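How I Keep Sliced Bread From Going Sad by Friday

I go through bread in a weird pattern. Four slices on a Saturday, then none, then suddenly everyone wants grilled cheese at once. For years that meant a bag with a twist tie and a couple of stiff, crumbly slices at the bottom that I'd end up tossing to the compost. Now I do a quick bread sort on the counter once a week, and most of the loaf gets eaten (the rest turns into croutons, which I'll get to).

It takes me ten minutes, tops, and it doesn't call for anything fancy.

What I use

A tray with a rim. Mine is plastic, a Cindar one I bought for carrying drinks outside and have used for that exactly once. The rim keeps the crumbs off the floor.

A clear box with clips on the sides. I like see-through because I forget about food I can't see. If yours has a rubber seal, pull it out and wash the groove first. You will not enjoy what you find in there.

Whatever bread you've got. I usually have a plain white sandwich loaf, and sometimes a few heels or the pointy half of somebody's sandwich bread that never became a sandwich.

Step 1: Clear some counter and get everything out

Wipe down the counter and dry it. Then get ALL the bread out, including the half bag behind the cereal and the slices you toasted and didn't eat. Put the tray right in front of you and the open box behind it, so you can reach over without dragging your sleeve through anything.

If you find any mold, that's the end of the line for that bag. I don't pick around it and I don't sniff it either. Out it goes.

Step 2: Lay the slices flat and feel them

Lay a couple of slices on the tray at a time and put your hands on them. I know, it sounds silly! But you can't really judge bread by looking at it through a bag. Press very lightly on the crumb with your fingertips, then feel along the crust. Soft bread gives and comes back up. Bread that's on its way out feels papery in the middle, and the corners go first.

I sort into two groups as I go: soft enough for sandwiches, and everything else. Toasted slices are always in the everything else group, even if they're only barely toasted, so don't mix them in with the soft ones. They'll go leathery and drag the good ones down with them.

Wash your hands first, obviously. And go easy, especially with a soft white loaf, or you'll leave a thumbprint in somebody's lunch.

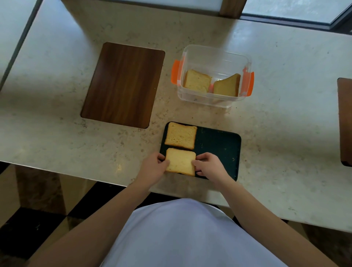

Step 3: Load the box

Stand the slices up or lean them against the walls if there's room, so they don't get squashed under each other. Odd shapes like triangles and wedges go in along the side. I used to stack everything flat and the bottom slice always came out looking like a coaster.

Fold up a paper towel and tuck it down one side if your kitchen is humid. My Skenddale relatives swear by a sugar cube for this, but I've tried it and all I got was a sticky box.

Lid on, clips down, both sides. Keep it out of the sun and away from the top of the fridge, where it's warmer than you'd think.

Step 4: Deal with the rest

Anything I won't eat in two days goes in the freezer in a zip bag, with a bit of parchment between slices so I can pry out one at a time. It toasts straight from frozen.

The dry ones become croutons. Cut them into cubes, toss with olive oil, salt and a little garlic powder, and bake at 325. I start checking at 12 minutes, and white bread is usually done at about 15. Let them cool all the way before you put them in a jar, or they'll be chewy by dinner.

Step 5: Crumbs

Tip the tray over the sink or the compost and give it a rinse. If there's a lot (there's a lot when I've been at a crusty loaf), I save them in the freezer for topping mac and cheese.

A few things people have asked me

Can you do this with bakery bread? Sure, but I leave it whole and only slice what I need. It dries out so much faster once it's cut.

Fridge? No, sorry. I did that all through February and every slice was stale by the next day. Counter or freezer for me.

How often do you wash the box? Every time I empty it, hot water and soap, and I leave it open overnight to dry.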